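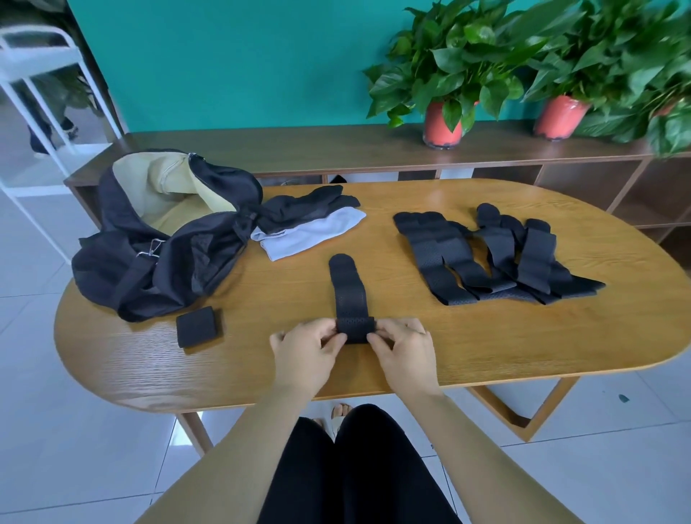 Where Do Old Clothes Go? Textile Collection and Reuse in Mimovdale

Project report, Environmental Studies
Submitted 15th May
Spyros Dimitriou

1. Introduction

Most people in Mimovdale have a bag of clothes somewhere in the house that they mean to get rid of. What happens to the bag after that is less clear. Some of it goes to friends or younger relatives, some goes in the trash, and some goes into one of the green collection bins run by Bakent, the company that holds the town contract for used textiles. This report looks at that last route. I wanted to know what people put into the bins, how much of it can be worn again, and what the people who use the bins think is happening to their clothes.

I chose the topic after reading the town's recycling leaflet, which says that all clean textiles "are given a second life." The leaflet gives no numbers and does not say where the second life takes place. My project began as an attempt to fill in those two gaps. I got further with the first one than with the second.

2. Background

Used clothing has been collected and resold for centuries. Before factory cloth became cheap, a coat or a set of bed sheets was a major purchase, and worn items were cut down, patched, sold on, and in the end turned into rags for paper mills. Old wool could be pulled apart and spun again into a lower grade of yarn, known as shoddy. The word only later came to mean badly made.

The situation now is different in two ways. Clothes are cheap compared with wages, so there are more of them and each one is worn less. They are also made of mixed fibers. A shirt that is part cotton, part polyester, and part elastane is comfortable, but it is very hard to separate back into its parts. A garment like that can be worn again, cut into wiping cloths, or shredded for filling. Making it into a new shirt is still not practical for most plants.

Small items are a special problem. A jacket with a broken zipper can be repaired and sold for enough to cover the work. A sock with a hole cannot. Sorting lines are paid by weight at one end and by item at the other, and a light item takes as long to pick up and look at as a heavy one.

3. Method

The project had two parts: a sorting count and a survey.

For the sorting count, Bakent let me sit in at its depot behind the old Drumeritz furniture store and record what came out of the bins that serve the east side of town. I used a paper tally sheet with a row for each type of item and a column for each grade. The grades were the ones the depot already uses. Grade A can be sold as it is. Grade B can be worn but has a fault, such as a missing button or faded color. Grade C is only useful as rags or filling. Everything else is reject, meaning wet, moldy, oily, or not a textile at all. Pairs were counted as one item if both halves were present.

I did not do the grading. I wrote down the grade that the sorter called out, and if I missed one I asked for it again.
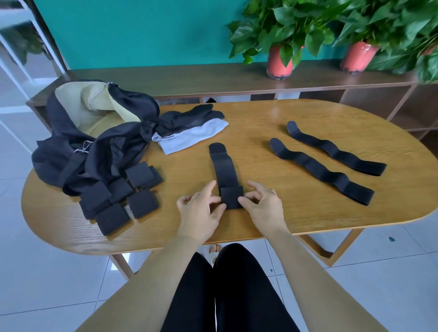

The survey was a single sheet with questions on both sides. I left copies at the library and at the front desk of the Zacharopoulos dry cleaners on the main street, and I also handed some out to people using the bins. I got 57 completed sheets back. The questions asked how often the person cleared out clothes, what they did with them, whether they washed them first, and what they believed happened after the bin was emptied.

Two things about the method should be kept in mind. The survey reached people who were willing to fill in a form about clothes, and they probably care more about the subject than the average resident. The count covered spring, when people put away winter things, so coats and sweaters are likely to be over-represented compared with a full year.

4. Results of the sorting count

The count covered 2843 items. Of these, 594 were graded C or reject, which is more than one item in five. The rest were A or B, and B was the larger of the two.

The biggest group by number was tops: T-shirts, blouses, and thin sweaters. Most of these were B. The usual faults were a stretched neckline, marks under the arms, and small balls of fiber on the surface. The sorters treat a stretched neckline as the most serious of the three, as nothing can be done about it at the depot.

Children's clothes had the best grades of any group. This was expected. Children grow out of clothes before they wear them out, and the parents who use the bins seem to sort them first. Many arrived folded in bags marked with a size.

Shoes and boots were the worst group apart from socks. They were often thrown in loose, and a single shoe is a reject even if it is in perfect condition. The depot keeps a crate for single shoes for a few days in case the other one turns up in a later bag. While I was there, 2 matched.
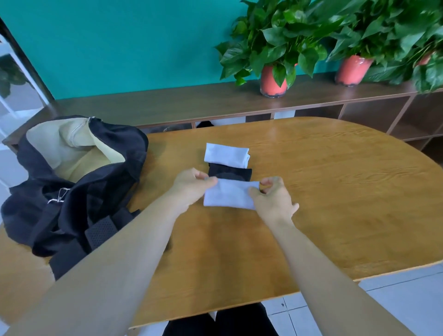 Socks and underwear are a gray area. The leaflet does not say whether they are accepted. The bins themselves have a sticker that says "clothes, shoes, household textiles," and people read it in different ways. The depot does accept socks if they are clean and paired, and a plain cotton pair in good condition gets an A like anything else. Unpaired socks go straight to C. A good number of the C grades in my tally came from this one rule, and the cloth in most of them was sound.

Sportswear was harder to place. Running tights, mesh tops, and elastic supports are made to stretch, and the stretch is the first part to go. An item can look new when it is lying flat and be useless once it is pulled on. The sorters test it by hand at the waistband. They told me that sportswear has grown as a share of what comes in, but they do not keep figures on it, so I cannot confirm that.

Reject items included a shower curtain, a bag of coat hangers, and several pillows. Pillows are a common mistake. They feel like a textile, but the filling holds water and the depot has no buyer for them.

5. Results of the survey

Most people who answered said they clear out their clothes when the seasons change or when they move. Very few do it on a regular schedule. Lack of space was the most common reason given, ahead of clothes being worn out. Several people wrote in the margin that they keep things they do not wear because throwing them out feels wasteful, and then throw them out all at once when a drawer will not close.

On washing, nearly everyone said they wash clothes before putting them in the bin. The sorting count does not fully support this. I think people remember the careful occasions better than the others.

The answers on what happens next were the most interesting part. The largest group thought the clothes were given free to people in need in Mimovdale. A smaller group thought they were shipped abroad. Only a few knew that Bakent is a company and sells what it collects. When I mentioned this to people at the bins, reactions were mixed. One man said he did not care who made money as long as the clothes were worn. A woman with two full bags said she would take them to the church instead, and then put them in the bin anyway – she had parked badly and was in a hurry.

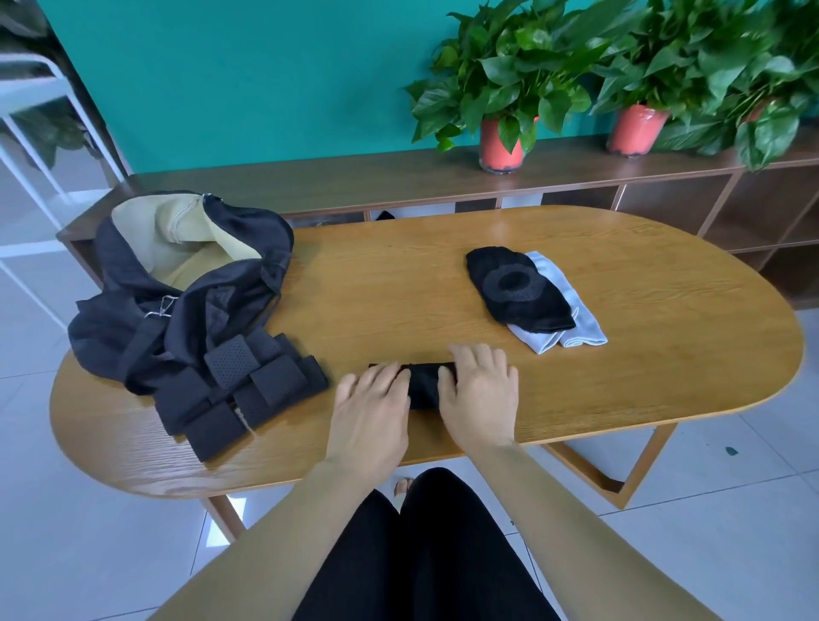

6. How clothes are handed over

One point I had not planned to study was the state in which clothes arrive, apart from whether they are clean. It makes a clear difference at the depot. Clothes that have been folded or rolled can be lifted out, opened, checked, and graded in one movement. Clothes that have been stuffed in have to be pulled apart first, and dark items tangled together are easy to grade wrong. Straps and cords catch on everything. The sorters asked me to mention belts in particular: they should be taken off and rolled up separately.

Bag type matters too. Thin bags split when the bin is tipped into the truck, and whatever falls out gets mixed with the dirt on the truck floor. An item can leave home as an A and reach the table as a reject.

7. Discussion

The leaflet's claim that all clean textiles get a second life is partly true. The A grade and most of the B grade are resold as clothing. The C grade is sold for rags or filling, and whether that counts as a second life depends on what the reader expects. I was not able to follow the resale further. Bakent sells to a wholesaler and did not want to name the buyer, and I did not have time to look for another way to find out.

The count suggests that some of the loss could be avoided without new equipment. Unpaired socks, single shoes, and clothes spoiled in split bags were usable before they went into the bin. Clearer wording on the sticker would help with all of these. It could say that pairs must be tied together and that pillows are not accepted.

The survey also shows that people use the bins with a wrong idea of who runs them. I do not think this is the result of anyone hiding it, as the company name is printed on every bin. The print is small, though, and the color and shape of the bins look like those of a charity.

8. Problems and what I would change

The tally sheet had no row for bags and backpacks, so I entered them under "other" and lost the detail. I should have tested the sheet for an hour before starting. I would also weigh the items next time. Counting a coat and a pair of gloves as one item each says little about how much material is involved.

The survey question about cost, "Do you buy cheap clothes?", was badly worded, and several people left it blank or wrote "what is cheap?" next to it. I have left that question out of the results.

The completed tally sheets and the survey form are attached as Appendix A and Appendix B. The survey answers are entered by sheet number, with no names.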